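Spend the small money first

When Colm Foley and I sat down in November to plan the year at Fahy, we gave the arm all our love and left 3000 for everything else (which sounded like plenty, I promise you!). I'd now budget the other way about, starting with the dull things. An arm over a little plank table with an orange bowl and a phone on it looks a modest affair, but there are the power strip and the black cables across the carpet to think of too, and I would dearly like five more metres of floor to put them in.

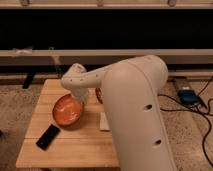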